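About Pamosent

Pamosent is a small company that organizes fan events and film weekends. We started with one evening of old monster movies in a rented hall in Hesitport, and the guests asked us to make it again. Now we run 3 events every year, and the biggest one is our comics and costume fair in April.

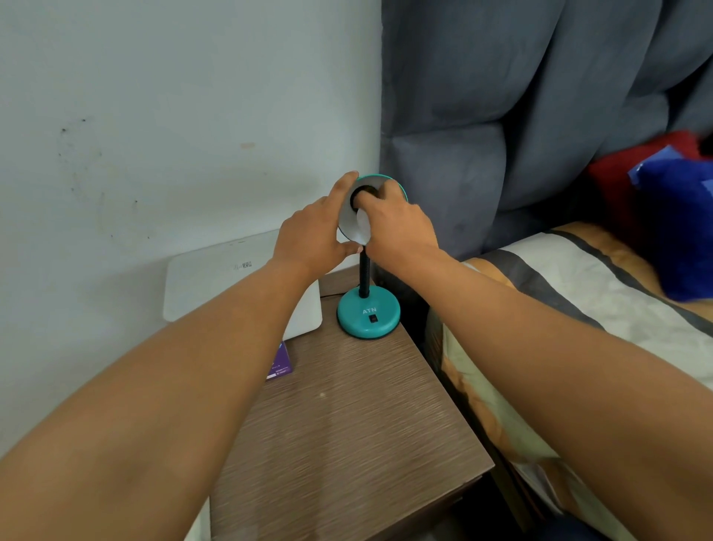 Do I need to wear a costume to come in?
Costumes are welcome at all our events, but you can come in your normal clothes and the ticket price is the same.

Our home is the Kennedy, a cinema that was opened in 1976. It has 226 seats and a wide lobby, where we put the tables for the artists and the sellers of posters, masks and used books. The doors open at 12 noon, and the last film begins late in the evening. 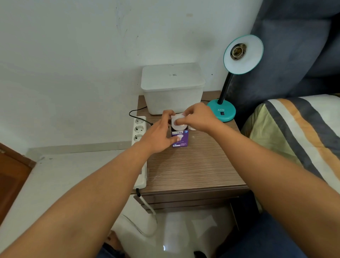 We also work together with Seso, a local group of people who make short films. They choose the program of shorts before the main film, and after it they stay in the lobby to speak with the public. If you have made a short film yourself, please bring it to them. Horror, science fiction and fantasy are all accepted, in any language with English subtitles.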